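4.2 Living alongside the arm: what changed at the packing benches

We had expected, going into the fieldwork at Halano, that most of our conversations would be about speed. Management had brought the arms in to take over part of the kit packing, and the figures people quoted to us in the first days were all of that sort: 440 kits in a shift, a bench that used to be staffed by two and was now staffed by one. But when we sat down with the packers themselves, usually over coffee at the end of the early shift, speed came up rarely and then mostly as something that belonged to the office upstairs. What they wanted to talk about was where their hands went, and who they could chat with, and how strange it was at first to put something down on a bench and leave it there for somebody else's fingers.

The benches deserve a few words, as so much of what follows depends on them. Before the change, each packer at Halano laid out her own bench in her own way, and these layouts were treated with real respect. A newcomer covering for a colleague would leave everything exactly as she had found it. The arms run on a task program from Bokimov that copes fairly well with parts lying at odd angles, but it copes much less well with clutter, and so the personal layouts went, along with the mugs, the hand cream and the little radios. Several packers spoke of this with more feeling than they gave to any other subject. One of them, who had worked at the same bench for 9 years, told us she had cleared it the evening before the installation and taken everything home in a bread bag, and that she still reached for her scissors in the old place.

In return, the packers have gained a kind of work they did not have before, which they call "minding" and which appears in no job description we were shown. Minding means glancing at the arm's wrist view on the bench monitor and deciding whether the pick about to happen is a good one. The view is an odd thing to learn to read. It shows the gripper's own fingers very large and everything else according to how near it lies, with little of the sharpness or the wide overview a person standing at the bench enjoys. Figure 3 gives an impression of what the packers work from.
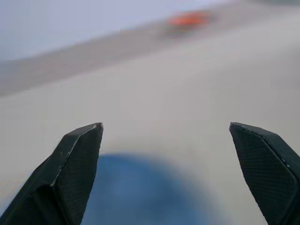
Figure 3. View from the wrist camera with the gripper open. A blue object lies close to the fingers, out of focus; a small orange object is visible farther back on the pale surface.

We showed views of this kind to packers and to line engineers and asked both groups to talk us through them, and the difference in their answers has stayed with us. The engineers began with the fingers, the crosshatched grip faces and whether the opening was wide enough. The packers began with the blue shape. They wanted to know how it was sitting, and whether it leaned, and they were quite untroubled by the fact that its edges could not be made out. "You get a feeling for a blur," as one packer put it, and her neighbor at the next bench nodded so firmly that we wrote the nod down too. A third packer went straight to the orange smudge at the back and asked if it was meant to be there. She would want to know that, she said, before she let the arm do anything at all.

Over the weeks of our stay we logged 791 moments in which a packer stepped in, by pausing the arm, nudging a part or canceling a pick. Sanne Wouters, who coded the log, found that in 200 of these the program had raised no warning of its own. We do not want to make too much of this, for we cannot say how many of those picks would have gone wrong if left alone, and the packers themselves were cheerfully unsure. Still, it gives some weight to their feeling that the job asks for judgment, and it sits awkwardly beside the pay scale, where minding is graded below the hand packing it grew out of. This was raised with the shift leads in November and was still under discussion when we left.

The social side of the change is harder to put on paper. Hand packing at Halano had been a talkative business, with two people to a bench and their hands busy enough to leave the mouth free. Minding keeps the eyes on a monitor, and the single-staffed benches are up to five paces apart, so a good deal of the talk simply stopped. On the early shift the packers have since turned two of the monitors so that neighbors half face each other, a rearrangement that was never requested and that the supervisor has kindly declined to notice. The late shift has done nothing of the kind, and its members described their evenings to us as long. We return to this contrast in Section 5, where we compare Halano with the smaller site at Gurkiseck, whose packers were asked about the bench layout before the arms arrived.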